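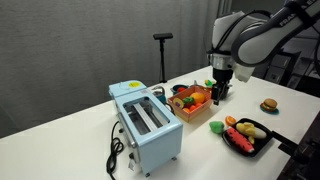

4 min read

Archive Home | Lists | Threads | Previous | Next | Search | Log in

We use cookies to keep you signed in and to remember which lists you read. OK / Manage settings

Subject: Re: Seed swap tables and what to do with leftover squash seed

On Friday a member in Tirngate wrote:

> I have a full jar of winter squash seed from last year's plants and would
> like to bring it to the September swap. The plants were grown next to my
> neighbor's zucchini and a row of small gourds. I did not tape any flowers.
> The squash I ate were fine. Is the seed safe to give away, and if not,
> is there any use for it? Also, do we still need to put the year on
> the packets? Last time half the table had no year on it.

Please don't put that seed on the table. The squash you ate were fine because the fruit takes after the mother plant. The cross, if there was one, is in the seed, and you won't see it until next year's fruit.

Whether it crossed depends on the species. If your winter squash is an acorn or a spaghetti type, it is Cucurbita pepo, the same as zucchini and most of the small hard gourds, and bees will have mixed them. If it is a butternut, that is moschata and it does not readily cross with pepo. A big Hubbard or a buttercup is maxima, and the same goes for that. You didn't say which one you grew. If you still have the packet, the Latin name should be on the back.

The gourds worry me more than the zucchini. A zucchini cross gives you a dull squash. A gourd cross can give you a bitter one, and bitter squash can make people quite sick. Cooking does not fix it. If you grow any of this seed yourself, cut a small piece of the raw fruit, touch it to your tongue, and spit it out. If it is bitter at all, throw the whole fruit away and pull the plant.

As for uses, I would not roast a jar of seed that was dried for planting unless you know how it was stored. Mine goes in the compost. It will sprout if the pile is cool, so turn it in deep or pour boiling water over it first.

If you want clean seed next season, hand pollinating is not hard. In the evening, find a female flower that will open the next day. It has a tiny squash behind it and the petals are showing yellow at the tips. Tape it shut, and tape two or three males from other plants of the same variety. In the morning, take the tape off, pull the petals off the males, and rub them into the female. Then tape her shut again and tie a bit of yarn on the stem. The yarn matters, as the tape falls off with the flower and you will not remember which fruit it was. I use red because green disappears by July.

Let the marked fruit get fully hard on the vine, then keep it indoors for 3 more weeks before you open it. The seed fills out during that time. Wash off the pulp, dry the seed on a plate or a screen, and don't use paper towels unless you like picking paper off seed all winter.

On the packets: yes, still the year. Also the variety, the species if it's a squash, and your town. The swap at Stimmont last fall took in 233 packets, and the ones without a year mostly went home with no one. Onion and parsnip seed is hardly worth sowing after the first year, so a packet with no date on it is a guess. Tomato and squash will keep for several years in a dry jar, but people still want to know.

Please don't overfill them either. For squash, 25 seeds is plenty for a home garden. For lettuce, a good pinch.

I have one question of my own for the list. I was given some pole beans under the name Keltetti, flat pods, brown seed with a darker eye. They climbed well past the top of my poles and were late to set. I can't find the name in any of my catalogs. If anyone grows it, I would like to know if it sets earlier in a warmer spot or if it is just a late bean. I have enough seed to send some out.

For the garlic people, the Pētersons order is in and I will post a separate message when it's sorted. Please don't reply to this thread about garlic.

Filed under: Seed Saving, Squash & Pumpkins, Swaps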